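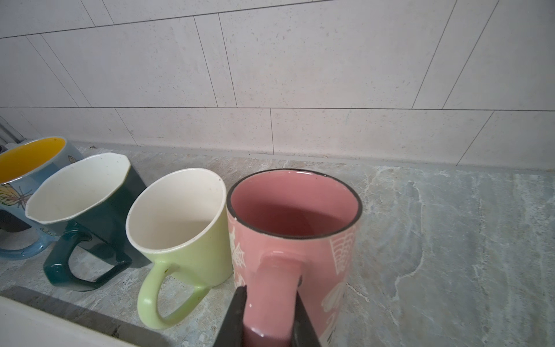

Drinking vessels get moved more often than anything else in a shared kitchen, and most of our coding time went to them. For each mug we recorded three things: which way up it stood, where its handle pointed, and what stood next to it. The third took the longest to settle. A mug could be placed beside another with a clear gap, or close enough that from a low angle one overlaps the next, as the light blue, dark teal, lime green and pink mugs do along the counter in Figure 1. We first tried a distance rule with a ruler laid on the counter and gave it up after two weeks, because handles made the readings unreliable. A mug with a large looped handle takes up more counter than its rim suggests. The final code has two values, "grouped" and "apart," and the coder decides by asking whether a hand could pick up one mug without brushing another.

Shape turned out to matter more than color for the sorting decisions people reported to us. Participants who said they put mugs back "by color" usually could not repeat the order when asked, while those who mentioned shape could. The angular teal mug, with its octagonal rim and squared-off handle, was the one most often named in the interviews. Several people gave it an end position in the row so that its corners would not knock against a neighbor. Others put it in the middle for no reason they could name. The light blue mug with the butterflies was the next most often named, and it was the only mug with a nickname (the "yellow one," after its inside). We kept the nickname out of the coding sheet to avoid confusion with a mug from the earlier Clirkthorpe study that really was yellow on the outside.

4.2 Surfaces and the condition of the area 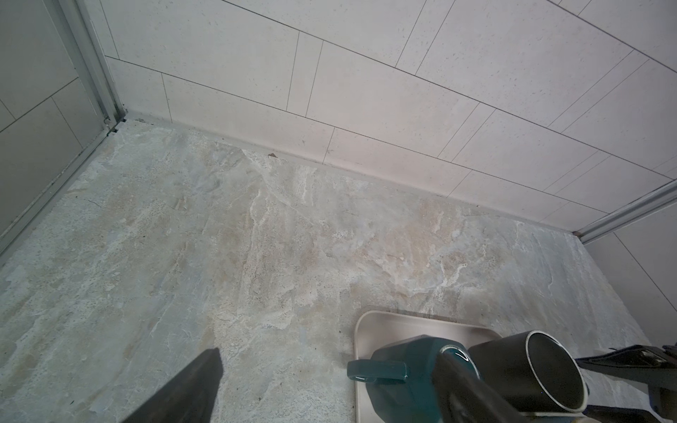 Cleaning was coded separately from tidying, although participants did not always separate the two. In the interviews "I cleaned up" could mean that the mugs had been lined up and nothing had been wiped. We therefore added a surface check with its own sheet, covering horizontal surfaces, wall and floor joints, and panel frames. The joints gave us most of the marks. A brown speck like the one near the foot of the back wall in Figure 2 is easy to miss on a floor with this much tan and gray veining, and two coders looking at the same spot disagreed about such marks more than about any other item. Dae-han Yook proposed checking every joint from left to right with the overhead light on, and agreement improved after that. Panels of glass were checked last. Reflections of the wall tile in the glass had been read as streaks on two of the early sheets, and we corrected those by hand.

Pale, speckled tile had an effect on the residue codes that we did not plan for. The wall tile has fine dark flecks of its own, so a coder must decide whether a dot is part of the tile or sitting on it. Our rule was to leave wall dots uncoded unless they stood out from the surface. The floor has no such rule, and every loose particle was entered. The resulting counts for walls and floors should not be compared with each other, and Table 5 reports them in separate columns.

Across all sessions the coders completed 823 surface sheets. Of these, 107 were coded twice, by Yook and by Salvador Cordeiro, working in different rooms. Disagreements were talked through on Sunday afternoons and the agreed value was entered. Where no agreement was reached the sheet was marked "open" and left out of the totals. Seventeen sheets were left open.

The third measure was tray use. A tray gives people a temporary place for mugs that are on their way somewhere else, and it changes how the mugs are put down. On a bare surface our participants nearly always stood a mug upright. Near a tray they were more willing to turn it over,

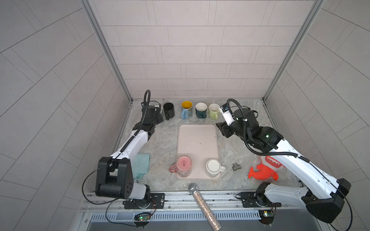 and this held for participants who told us that they never store mugs upside down at home. We take it that a tray is treated a little like a drying mat, even by people who have no drying to do. The same setting could show both habits at one time. In Figure 3 the four mugs along the back edge are all upright, and the pink one and the white one near the front end of the tray are upside down. We coded this as "split orientation." It was the most common state in the tray sessions and rare in the sessions without a tray.

Split orientation should be read with some care. A participant who stopped halfway through turning all the mugs over would get the same code as one who meant to leave a mixed set. The sheets record only the state at the time of the check. The interviews help in some cases, but people were often unsure themselves — one said she had "just stopped when it looked done." We kept the code as a description of the layout and draw no conclusion from it about what people intended.

Handle direction in the tray sessions was coded with the participant's usual standing position as the front. Four values were used: front, back, left and right. A handle pointing at a corner was given to the nearer side. Upside-down mugs were coded in the same way, with the handle direction taken as it lay and no adjustment for which hand had turned the mug. The handles of two neighboring mugs could therefore point in opposite directions, as those of the pink and white mugs do, and each received its own value.

4.3 Edges
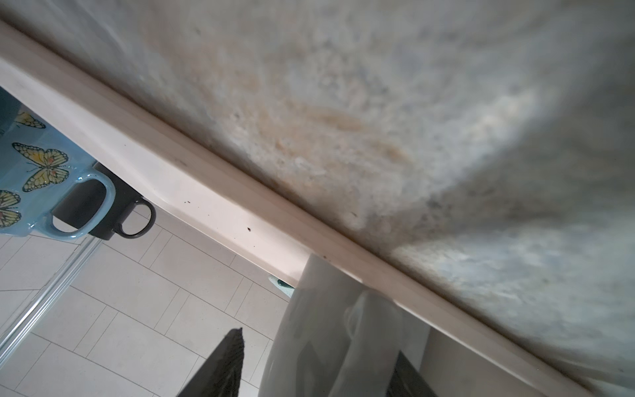

Any mug kept near the border of a work surface raises two questions for a coding scheme like ours. One is safety: how much of the mug's base, or its handle, is past the edge. The other is dirt, which tends to collect along trim and moldings where a cloth passes over without catching. The cream edge strip in Figure 4 carries a few dark brown specks and a faint gray smear, while the butterfly mug close by has a glossy glaze on which a mark of that kind would be much easier to notice. Edges were added to the surface sheet as a separate line for this reason. We adapted the wording from the Handstead checklist, dropping its items on drawer fronts and adding one on the groove where trim meets stone.

Edge marks did not go along with how the mugs were arranged. Sessions with a neat row were as likely to have crumbs on the trim as sessions where the mugs stood apart, and the size of the group made no clear difference. Cordeiro's view is that people look at the tops of things when they tidy and stop there. We have not tested this. A follow-up with the surface raised to eye level for half of the participants is being prepared and will use the same sheets, with the "open" category split in two.

Totatach Working Papers in Household Studies | Contact the editors | Copyright held by the authors | Back to top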